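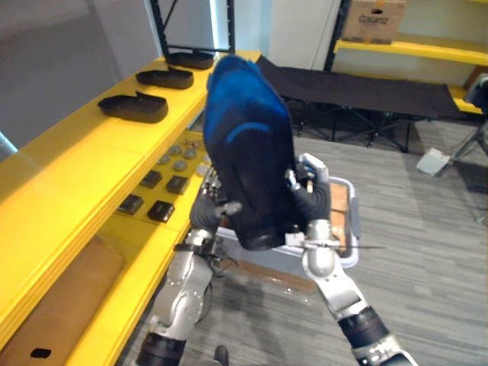

Fig. 6: Blue and black shoe, held upright

Section 4. Setting up your shift pattern in Duvano Rota

Read this section before you type anything in. The sales leaflet says a pattern can be ready in a couple of minutes. At our Premville office it took nearly 40, and we had done it before.

4.1 Before you start

You need your start and finish times, your unpaid break, and the name of your line manager exactly as it appears in the Sithole payroll list. "Exactly" includes the full stops. The program claims to cope with small differences in spelling. We have not seen it do so.

4.2 Entering the pattern

1. Sign in and open My Hours. If you land on the Wellbeing page, close it. Your hours are not kept there, whatever the banner suggests.
2. Choose New Pattern. Leave the Smart Suggest box unticked. Ticked, it offers everyone nine to six.
3. Type your start time using the 24-hour clock. A dot is accepted on screen and then thrown away when you save, so use a colon.
4. Type your finish time. For a night shift, tick Ends Next Day first. Without it you will be shown as working minus hours, and payroll will believe it.
5. Enter your break in minutes. An hour is 60, and typing 1 gives you a one-minute lunch.
6. Press Save, wait for the green bar, then press Save again. The first press only saves a draft.

Note: The green bar means the form was sent. It does not mean anyone has approved it. Look for the word Agreed beside your pattern before you change your train ticket.

4.3 Moving from an early to a general shift

1. Open your present pattern and put in an end date. Do not delete it. Deleting a pattern also removes the hours you worked under it.
2. Start the new pattern on the day after the end date. Overlapping dates are said to be blocked, but only for patterns made after April.
3. Check the Rest Gap figure. It should read 11 or more. If it is blank, work it out yourself on paper.

Caution: Swaps agreed by chat message do not reach the rota. If you swap with someone, both of you must fill in the form, and both should keep a copy.

4.4 Notes box

The notes box holds 1,000 characters. Your manager sees the first line, so put the request there and leave out the greeting.

4.5 If the hours look wrong

Print the page, write the right hours beside the wrong ones and hand it in at the Prondetley desk. The Report a Problem button sends a thank-you message. We are still trying to find out what else it sends.

Issue 2, 2018-05-21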